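Clumoment: your questions about how I cover local politics

Last updated: 21 October 2021

Who pays for this?
Readers do, mostly. I've got 35 paying supporters at £2 a month, and the rest comes out of my own pocket (my day job is very patient with me!).

Do you belong to a party?
No. I was a member of one years ago and let it lapse. I've voted for three different parties since, so make of that what you will.

Why so much about the Clesum by-election?
Well, I live there! Also the seat was won by 22 votes last time, and I love a close count. I'll ease off once October is over, promise.

Can I send you a tip?
Yes please. Email is best. I won't print your name unless you say so, but I do need to know who you are before I run anything serious.

Why haven't you published the Pasaribu petition in full?
It has 3000 signatures on it, with home addresses, and I'm not putting those online. The wording is on the petitions page. 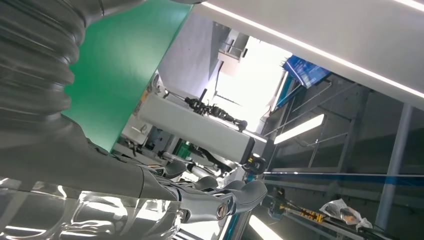
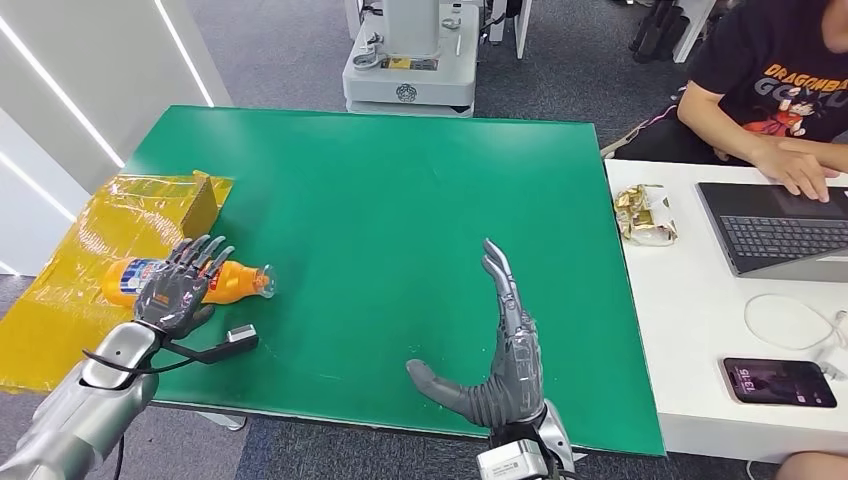 Do you take corrections?
All the time, sadly. I fix the piece and put a note at the bottom saying what changed. If it's a big one, like the Fluvus car park vote I got the wrong way round, it goes at the top as well.

Will you come and speak to our group?
If I can get there by bus and be home by ten, very likely.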